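Momberg – Teleoperators for cloth handling, part time (2 places)

Rerkex is searching for two persons who will teach our robot arms to handle clothes by remote control. The work is in our Momberg workshop, from January, in the afternoon shift starting at 2 p.m.

Your tasks
You sit at the control desk, move the two hand controllers, and the gripper follows you. Each demonstration is one short task: pick up a garment by the hem, open it, lay it flat, fold it. You repeat it with a different garment and a different starting position. After each run you mark it as good, usable or failed. Failed runs are also kept, so please mark them truthfully.

Our goal for the season is 2,000 accepted demonstrations. At the moment we have 534.

What we expect
Calm hands and patience. Experience with sewing, ironing or laundry work is welcome – experience with robots is not required. You should be able to read written instructions in English. The training takes nine working days and is paid in full.
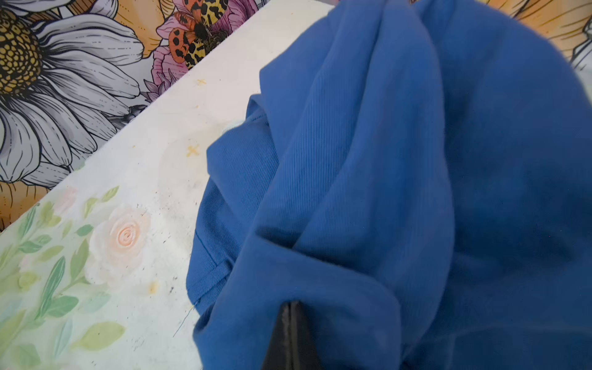 Ciarán Mulcahy: For me the thick folds were the hardest part. With twill I closed the gripper too early in my first week and took two layers when I wanted one. Go in slower than you think, and look at the wrist view before you close.

How to apply
Please send a short letter and your available hours to Hermine Camenzind, Rerkex, Momberg workshop. Invited persons will try the controllers for one hour.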